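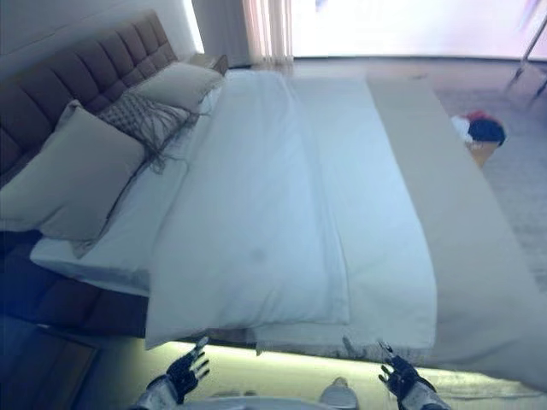
Gutters and downspouts: speaker notes
Thursday evening home repair talk, Drekent library, lower meeting room

Opening

Introduce self. Irja Miettinen, install and repair gutters for Colska, 11 years. Before that I worked for a roofer.

Ask who has water in the basement after a hard rain. Then ask who has cleaned their gutters since last fall. Leave the hands up long enough for people to look.

Main thing I want them to go home with: look at the gutters while it's raining. Put on a coat and walk around the house. A dry day shows you leaves. It doesn't show you where the water goes.

Where the water comes out

Four places to check from the ground:

Over the front lip. Usually a clog downstream, sometimes a gutter too small for the roof above it. If it only spills under a valley, where two roof slopes meet, the water is coming down too fast for the gutter to catch. A splash guard at that corner is cheap.

Behind the gutter. Look for drips off the back edge and stains on the fascia board. The gutter has pulled away, or the metal drip edge is missing or tucked in wrong.

At the seams and end caps. Slow drips. The old sealant has dried up.

At the bottom of the downspout. Most of the basement calls I get end here. The gutter works fine and then lets all of it go next to the foundation.

Tell the Planen Street story. Row of attached houses, 296 feet of gutter across the back, and the owners wanted all of it replaced. Martti Mustonen and I went out in April during a storm. The gutters were fine. Two of the downspout elbows had come apart behind a hedge. We screwed them back together and added extensions. Keep this short, it ran long last time.

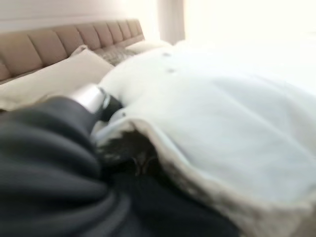 Slope and hangers

A gutter should drop toward the downspout. Quarter inch for every 10 feet is the usual rule. You can check it with a string and a level, or pour a bucket of water in the high end and watch.

Standing water a day after the rain means it's too flat or a hanger has let go.

Show the two hanger types and pass them around:
Spike and ferrule. Long nail through the gutter into the rafter end. Works loose over the years. Hammering it back in holds for a season.
Hidden hanger with a screw. Clips inside the gutter. Use these for any repair. Every two feet, closer if you get a lot of snow.

If the screw spins and won't bite, the wood behind it is soft. Stop there and deal with the wood first. Somebody always asks about longer screws. They don't help in rotten wood.

Resealing a seam

Scrape out the old sealant. All of it, including the thin skin that looks fine. Wipe it down, let it dry completely. Use gutter sealant from a tube, not window caulk. Lay it on the inside of the joint, press it in with a gloved finger, and cover the rivet heads too. Give it a full day before rain if the label says so.
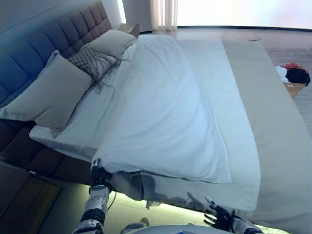
TOOLS AND LADDERS

Extension ladder with a standoff, so it rests on the wall or roof and the gutter isn't carrying you. Set it one foot out for every four feet up. Someone at the bottom if the ground is at all soft.

Garden trowel or a plastic scoop. Bucket on a hook. Hose with a spray nozzle. Work gloves, because the cut edges of the metal are sharp and so are the screw tips that poke through.

Start at the downspout end and work away from it. Pull the clog at the outlet by hand. If you start with the hose you pack it tighter.

Stay away from the wires where the service line comes into the house. If the gutter passes close to it, leave that stretch to a contractor.

Two-story houses: I tell people to hire it out. Sirkka Nurmi has the list of licensed local people at the sign-in table.

Guards

They will ask, so cover it before questions. Screens, foam, solid covers, fine mesh. I have put up all of them and taken down most of them. Fine mesh is the one I'd put on my own house, and it still needs brushing off under pine trees. Foam I would skip. 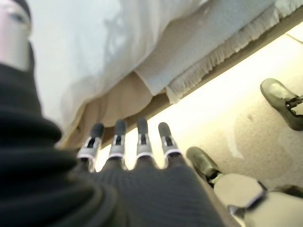 Price is the other thing. One homeowner was quoted 500 dollars to cover a single short run over a garage with no tree anywhere near it. Ask the salesperson how the cover comes off for cleaning. If they say it never has to, get another quote.

Olteanu mesh is what's on the sample section at the front table. They can bend it, I have more.

Extensions

Carry the water at least 4 feet out, 6 if the yard is flat. Hinged ones flip up for mowing. Buried pipe is fine if you know where it ends. Plenty of people don't, so go find it. Run the hose in the top and look for the wet spot.

Questions until 8. Room has to be locked after that. Liya Tsegaye has the handouts, and the string level goes back in the blue toolbox.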